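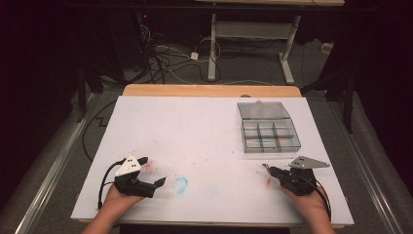 Two hand-held grippers and an open compartment box on the work table at Bosten.

IMHOLM, May 4, 2023 – Bosten today presents Pliltarard, a program that asks if machines are ready for small chores at home and in the shop. People first do each task by hand with grippers, and the records are used to teach the robot arm Gil. The list has 12 chores, among them sorting screws and closing lids. Gil can do nine of them without help, but it is still slower than a person. Bosten will publish the next results in October.

Contact: Bosten Press Office, Imholm | © 2023 Bosten | Back to top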